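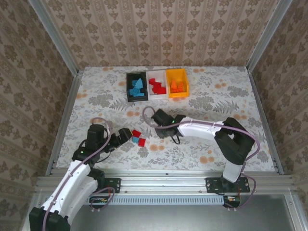 An Umero cell with three bins at the back and loose cubes on the printed tabletop.

Search articles Go Advanced search

Piltanance method

The Piltanance method is a way of training two-arm robots to sort small parts by color when the look of the workspace keeps changing. It was developed at the Amarasinghe Laboratory by a group led by Shanthi Abeysekara and Modupe Usman. The method combines recorded human demonstrations with planned changes to the walls and table surface of the robot's work area. Its main claim is that a policy trained on a modest number of demonstrations, spread over several patterned surfaces, sorts more reliably on a new surface than a policy trained on the same number of demonstrations in a plain setting.

The name comes from the software package in which the method was first released. It is sometimes called patterned-cell training, although Abeysekara has used that term for a wider family of methods.

Background

Robot policies learned from camera images often depend on parts of the image that have no bearing on the task. A policy trained over a gray table may fail when the table is replaced with a wooden one, even if the objects and the arms stay the same. One common remedy is to alter the images in software by shifting colors, cropping, or pasting in new backgrounds. Another is to train in simulation with random textures and then transfer the policy to a real robot.

Usman had worked on the second approach before joining the laboratory. Her early notes on the project point out two weaknesses in pasted backgrounds. The edges around the gripper fingers were often wrong, and the shadows of the arms fell on a surface that was no longer in the image. The group decided to change the real surfaces instead and to accept the extra labor.

Equipment

The work is done in a small enclosed cell called the Umero. Two arms are fastened to an aluminum rail along the front edge of the table. Each has a black gripper, and a purple cable is routed along the outside of the links with enough slack to form a loop. The sides and back are closed by walls that can be covered with printed material, and the tabletop takes a printed covering of its own. The front stays open for the operator.

The group uses wall patterns and table patterns in pairs. The best-known pair, listed in the release as set 4, has brown and beige damask-style wallpaper on the walls and a pale floral print with gray ferns and orange dots on the table. Set 4 is considered hard. The dots on the table are close in color to one of the part types, and early policies would sometimes send a gripper down onto a dot.

Three bins stand side by side toward the back of the table. In the standard arrangement a black bin holds light blue pieces, a white bin holds red pieces, and a yellow bin holds orange pieces. Two of the bins differ plainly in color from what they contain. This was a deliberate choice by Meenakshi Garg, who designed the task. A policy that simply matched a part to a bin of similar color would do well only with the orange pieces, so the policy has to use the contents of the bins or learn the pairing in some other way.

Procedure

A training run has two stages.

In the collection stage, an operator moves the two arms by remote control and sorts whatever has been laid out in the middle of the table. Each bin already contains some pieces when the episode begins. The loose parts are placed by hand from a printed layout sheet, and the sheets are shuffled between surface sets so that no layout is tied to one pattern. The operator is told to use whichever arm is nearer to a part and to keep the other arm clear of the bins. The collection stage covers 6 surface sets with 58 demonstrations on each.

In the fitting stage, the recordings are used to train a policy that takes camera images and joint positions as input and gives short sequences of joint targets as output. Piltanance adds one step of its own. Episodes that share a layout sheet but differ in surface set are paired, and the network is penalized when its internal features for the two differ too much at the same point in the task. The group calls this the pair term. Lining up the two recordings in time is the fussiest part of the procedure, as operators work at different speeds. The release uses gripper openings and closings as markers - the stretches between them are then scaled to equal length.

Layout sheets

The sheets fall into two groups. Cluster sheets place parts close together, so that the gripper has to separate a cube from its neighbors. Spread sheets leave at least one part well away from the others, often toward the front of the table between the two arms. Spread sheets look easier but gave the early policies more trouble, mainly in deciding which arm should go. Both arms could reach the area, and a policy would sometimes start one arm, stop, and start the other.

Dinesh Thambiah, who ran much of the collection, later added sheets that mix the two types. A mixed layout may have two orange cubes near each other in front of the white bin, and a lone light blue piece nearer the rail.
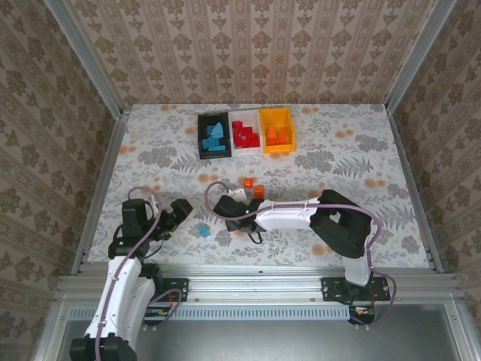

Results

The first evaluation tested each policy on 2 surface sets that had been left out of training. A trial counted as a success only when every loose part ended in the correct bin and no part already in a bin had been knocked out. The comparison policy was trained on the same number of demonstrations, all collected with plain walls and a plain table.

The Piltanance policy did better on both held-out sets. The gap was large on the set with a busy table and small on the set where only the walls were busy, and the authors took this to mean that the table surface matters more than the walls. When the pair term was removed, most of the gain remained. The group's report says this openly and describes the pair term as useful but minor.

Most of the remaining failures were grasping errors. The grippers tended to close slightly short of small cubes, or to push one cube while reaching for another. Errors in choosing the bin were less common and were mostly seen with red pieces.

Criticism and later work

Hashini Chowdhury repeated the study with a different pair of arms in a cell built by the firm Altetti. She found the same overall ordering of policies but a smaller gap, and suggested that part of the original benefit came from the variety of layouts. The plain-cell demonstrations in the first study had been collected early, before the mixed sheets existed. Abeysekara and Usman accepted the point and collected the plain set again. The corrected comparison, released in March, narrowed the difference on the easier held-out set and left the other nearly unchanged.

A second criticism concerns cost. Changing the coverings takes the cell out of use, and the cameras have to be checked after each change. Garg has argued that a few well-chosen patterns would be enough, and that table coverings alone might give most of the effect. A version of the method with fixed walls is under test at the laboratory.

It is also unclear how far the method extends past color sorting. Parts in the standard task have strong, even colors and rigid shapes. Chowdhury's attempt to apply it to clear plastic parts was not successful, and the cause has not been settled - her cell had brighter lighting than the Umero, and glare may have played a role.

See also

Bimanual manipulation
Domain randomization
Imitation learning
Visual distractors

Categories: Robot learning | Two-arm robots | Sorting tasks | Research methods

Last updated 30 December 2018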